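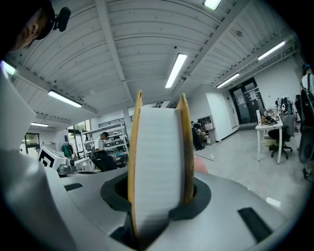
Fathima Roy wants to know why the Balbridge room kept on recording all through April when people were already saying the right-hand gripper felt wrong. Fair question. She asked it in the chat, asked it again at the Monday catch-up, and said she'd go on asking until there was something in writing. So, something in writing.

Short version. The jaw on one of the hand-held grippers was telling the software it was shut when it wasn't. Not every time. Mostly on thin or squashy things, hardly ever on anything hard. It went into the recordings like that, and the recordings went into training, and the arm at Bamora learned to let go of things it thought it had.

Longer version. The grippers get opened and closed by hand all day long and there's a little sensor inside that reads how far apart the jaws are. On this one the sensor's mount had cracked. You couldn't see it with the casing on. Squeeze gently and the mount held, squeeze hard and it shifted, so the reading jumped to closed a bit before the jaws got there. On a block or a bottle you'd never notice, the jaws stop where the bottle is and the number is near enough. On a book lying on a cushion, or a bit of cloth, the number is plain wrong and looks fine.

Looks fine is the trouble. Our nightly check only asks whether the jaw reading is there and whether it moves. It was there, it moved. Green tick. Ekrem Sönmez wrote the check and has already said in the channel that it should of compared the two hands against each other from the off. He's being hard on himself, we all signed it off.

How it came out: Bamora ran the new model on the Friday. The arm picked up a paperback, lifted it, opened its fingers halfway across and dropped it. Then did it again. Then did it with a mug, which was the end of the mug. Nobody near it, the fence was shut, but a bit did go under the gate and the rule there is that anything leaving the fenced area gets written up. It was, and the arm stayed off until the following afternoon. Bamora thought it was their controller and spent a long time taking that to bits. Sorry, Bamora.

What's affected. 3000 recordings are set aside. That's everything done with that gripper since its last strip-down, good and bad together, as we can't yet tell which is which. The Tatlı sets (cups, trays, the kitchen stuff) were done with a different pair and are clean. Please stop asking for the set-aside folder to be opened up "just for the hard objects". It's staying shut. 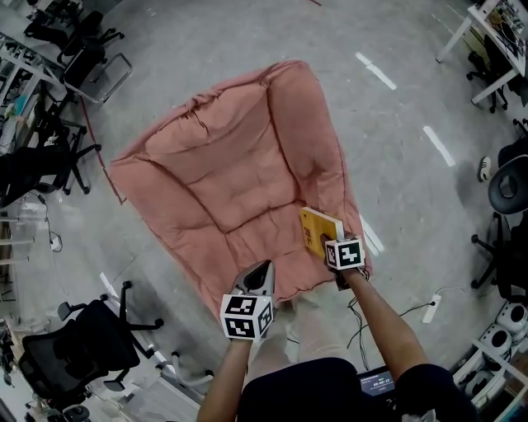
Next, the bit that should worry us more than the data. People did say. Going back through the session notes there are remarks like "right feels mushy", "clicky again", "had to squeeze twice". They're all in the free text box at the bottom of the form and that box doesn't go anywhere. It gets saved. No one is sent it. If you wrote one of those and thought you were being ignored, you were, by a form. It now goes to the bench inbox and somebody has to answer before that gripper is used again.

Also one sore finger. When the mount slips the trigger gives all at once and your fingertip ends up further in than you meant. The person was fine, plaster and a cup of tea, but it went unreported for three weeks and only came up when we were asking about the readings. A nip is a report. Doesn't matter if it's small. There's a pad of forms on the shelf by the sink and the same form online.

From today, at Balbridge and at any other site borrowing our kit:

Before the first recording, close each gripper on the bare test card, gently and then hard. The two readings should match. If they don't, red tag, bench, take another.

Any change in feel, stop. Don't finish the set. We would sooner lose a morning.

Don't squeeze harder to make up for it. This is what everyone did, very natural, and it hid the fault nicely.

Trailing cables. Nothing to do with this, but it came up while we were looking. If you're sitting on the floor to record, get someone else to look where the leads are lying before you stand up.

No opening the casing yourself. Wirkier want the cracked mount back as it is, along with any others, and they've asked for photos of the inside before anything is unscrewed further. They haven't said yet whether it is a bad batch or just wear. Ekrem thinks wear. The bench thinks it was dropped at some point. No log of a drop, but then there wouldn't be would there.

Re-recording starts when the replacement mounts arrive. No date, so please don't promise one to anyone. Soft and thin objects go first. If you've been trained on the grippers and can do a half day, put your name on the sheet, breaks are included and you swap out after each set, no heroics. Sore wrists last time round.

Fathima has seen this and says it answers the how but not the why did we carry on. She's right. That one is on the agenda for the July safety meeting, first item, and she is chairing it. Come if you recorded in April, specially if you wrote in the box. Minutes will go up on the usual page the day affter.

Search the newsletter Search Enter keywords Go

Contact the editors | © Balbridge Workshop Newsletter | Back to top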